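Drimetti Bench Kits
27/09/2019

1/ We've had the Udent gripper kit on the bench since June, and people keep asking whether it's worth buying. Thread with what I know so far.

2/ The kit is two fingers, a soft lit pad on each, a wrist camera and the cable set. It costs £1,594 on its own or £1,847 with the mounting plate. We sell both. If you've already got a Stöcker arm you will want the plate.

3/ Setup took me an afternoon. Most of that was the camera cable, which is shorter than I'd like. Route it before you tighten anything.
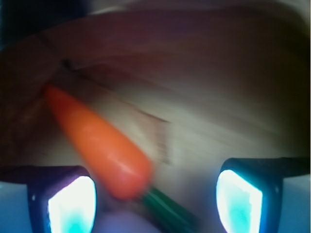 4/ The pads give a little under load, so you don't have to be exact about where you close on something. I run the grip force at 50 for toys and soft goods. The default is higher and it marks foam.

5/ Wrist camera: fine for lining up, poor while the arm is moving fast. I slow the last bit of the approach and get a better view for it. You can set that per job in the software.

6/ Somebody asked about the light from the pads. It can't be switched off. You can turn it down in the settings — the menu is called Finger, not Lamp, and it took me far too long to find.

7/ Bags are the job most of our customers want it for. A box keeps its shape and paper doesn't, so tape the rim and tape the bag down. Go in slowly and keep the wrist clear of the sides.

8/ Rope is harder than anything solid. It's easy enough to get hold of, but the loose end catches on things on the way out. Lift straight up before you swing the arm across.

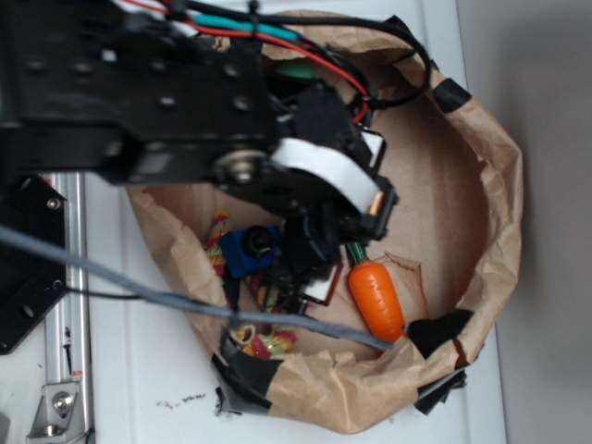 Price and delivery

9/ We have 17 kits in stock at Drimetti. Orders go out from the Clonetard unit, normally within two working days. The version with the plate takes a day longer.

10/ Spare pads are sold in pairs. I've changed ours once. Four screws and a plug, no glue.

11/ Would I buy it? For picking mixed small things at bench speed, yes. For heavy parts, no — look at the bigger Stöcker hand and expect to pay more.

12/ The manual on the site is the old one and still has the wrong cable length in it. New one goes up next week. Questions in the replies please, I don't always see messages.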